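Unit 2: Tableware, Portions and the Serving Line
Course notes for Food Service Basics, Section 2
Instructor: Encarnación Paredes

Bring these notes to the August practical. Reading for this unit is the Rumico kitchen manual, chapter on service, up to the part on trays. Skip the part on banquet folding; we don't cover it.

1. Sorting before setting

Sort everything on the table before you set a place. We use two groups in this course. Eating and drinking pieces are the ones a guest touches: bowl, saucer, cup, spoon. Serving pieces stay with the server: ladle, tongs, serving spoon. Bottled water goes with the first group, even if the server hands it over.

A saucer under a bowl is called an underplate in the manual. Both words are fine on the test. The underplate gives the server something to hold without putting a thumb in the soup, and it catches drips. Choose one with a rim wide enough to grip when the bowl is sitting on it.
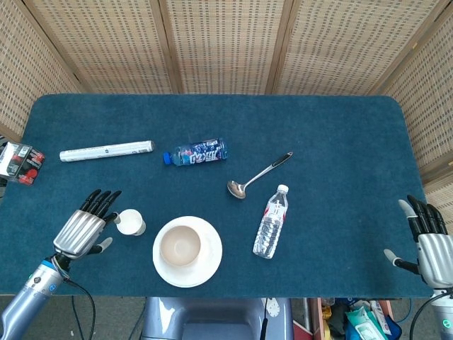 Paper cups are allowed for cold drinks in the practice room. They tip easily when empty, so put them down last and keep them away from the edge where you are working. Pick them up low on the side and keep your fingers off the rim.

Water bottles should stand upright at the finished place, label toward the guest. While you are still sorting, it doesn't matter how they lie.

2. The ladle

Know the capacity of the ladle you are given. For the exercises, one portion of soup is 200 ml. If your ladle holds less, work out how many dips make a portion and write it on your sheet before service starts.

Dip straight down, lift, let it drip over the pot, then pour close to the bowl. Keep the handle dry. Between portions the ladle goes on a rest, bowl side up. It does not go on the table covering and it does not go in the guest's bowl.

3. Practical

You will have 15 minutes to sort, set one place and serve one portion. Sigrún Thorlacius will be grading with me. Points are taken off for touching a rim, for drips on the underplate, and for a ladle left in the wrong place.

The Asmont worksheet is due at the start of the practical. Fill in both sides. Late sheets can go in the box outside room 2989.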